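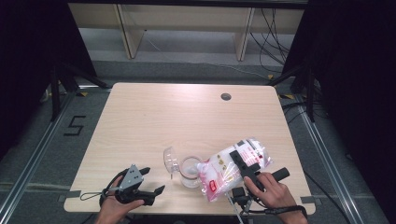
Hand-held gripper comparison: frequently asked questions

Search this site Go

Last updated: September

What is being compared?
Two hand-held grippers, referred to on these pages as the Hodberg and the Gralier. Both are cabled. Each is scored on the same object set, one per hand, then with the hands swapped.

Why does the object set include clear items?
Clear cups, jars and bags are hard for depth cameras, and we wanted grip results and tracking results from the same runs. A filled bag adds a second problem: the contents shift and the grasp width changes during the lift.

How many grasps are in the current results?
1,772 after filtering. The target is 3,000. Runs with a dropped encoder signal are removed before scoring.

What counts as a successful grasp?
The object leaves the table, stays in the fingers for the full hold, and is set down under control. A bag that slides within the fingers but does not fall is logged as a slip and scored separately.

Can the cup start on its side?
Yes. Upright and tipped starts are both allowed and are tagged in the log. Do not average the two -- the approach angle is different and so is the usable finger length.

Does the cable affect the result?
Somewhat. Cable drag shows up mainly in wrist rotation. Leave a free loop behind the hand and keep it off the object area. If the cable snags, repeat the run under a new number.

Can I use my own controller?
The logger accepts the Fernandes controller and any device that sends finger position at a fixed rate. Latency must be measured first. Ours is about 116 ms from trigger to first finger motion, which is slow.

Are these results valid for arm-mounted use?
Only in part. A person corrects for a bad approach without noticing. Arm tests are planned and will be listed on a separate page.

Comments (3)

Jabari Owino
Is the slip threshold the same for both grippers? The table on the results page lists only one value.

Sharon Mugo
Same value for both, Jabari. The column header needs fixing.

Wafula Kirui
Please post the finger pad hardness. I can't reproduce the jar numbers without it.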